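We use cookies to improve your reading experience. By continuing you agree to our cookie policy. Accept / Manage settings

GRIP

The fault came in at 2 in the morning and I slept right through it. Stelent sends them to your phone with a little chime, like a text from a friend. FORCE LIMIT EXCEEDED, LEFT HAND. CLEARED BY UNIT. I read it at breakfast. Cleared by unit. Since when does the unit clear its own faults.

I drove over. No radio. Fifty minutes of wet road and me talking to the windshield.

The apartment is on Grusard Street, bedroom and a bit. We had it for the summer. The job was tidying, that's all, the thing every customer asks for. Pick it up, put it in the basket. Varkix built the hands and we wrote what the hands did, and when something broke each of us had a nice long email about how it was the other one. I had seven of those emails. I'd written four of them.

Lu was working when I let myself in. Lu is the unit. Somebody before me named it and the name stuck.

It didn't turn its head. It had a hand out over the mattress, going for the dustpan.

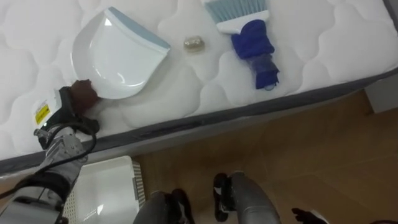 I stood in the doorway with my thumb on the stop. You're supposed to stay 10 feet back. There isn't 10 feet in that room, there never was, we signed the sheet anyway.

The number on my tablet was the grip force. It should go up, touch, hold. A soft little hill. What I had was a hill and then another hill on top of it and then a cliff. It was squeezing after it already had the thing. Like it didn't believe it.

I knew that curve. That was the bad part. I'd seen it in June, one time, on the bench, and the object was an empty soda can and we all laughed. I wrote it down as sensor noise. Two words. Then I went to lunch.

Stop, I said, out loud, which does nothing. Then I pressed the button.

Nothing.

Pressed it again. The light on the remote went red like it was suposed to. Lu kept going. Slow, the way it always moves, so slow you think you have all the time in the world. I thought about the wall switch. Wall switch was past the bed. Past Lu.

My wrist hurt. Not from anything. It just started hurting, thinking of what that hand would do to it.
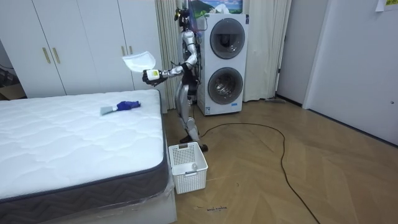
J. Callow

So I talked to it. I'm not proud. I said Lu, hey, put it down. I said it was okay. I said the thing was already in its hand, it had it, it could quit squeezing now. On the tablet the line went up, and up, and I heard plastic complain, a thin sound, a fingernail on a comb.

And then the line went flat. Fifty newtons, dead level. Lu had stopped. Arm out, everything locked.

The stop command had gone through. Eleven seconds late, sitting in a queue behind a bunch of status messages nobody reads. Every one of them said OK.

I went along the wall sideways with my back on it and got to the switch and cut the power to the hand, and I stayed there a while. My shirt was stuck to me.

The rest was typing. I sat on the kitchen floor and did the report. Date, Jul 5, 2023. Unit, Lu. I put the late stop first, then the grip. There's a box that says Has this fault been observed previously, yes or no, and the cursor just blinks in it.

Stelent called while I was looking at the box. They wanted to know could we be running again by Friday. There were people coming to see it. I said I'd have to check something. They said was it serious.

I could see a slice of the bedroom from where I was. Part of the mattress, no Lu. I kept listening for it.

I typed yes. Then I went back and found the June entry and attached that too, with my two words on it, and my initials.

Can you hold, I said.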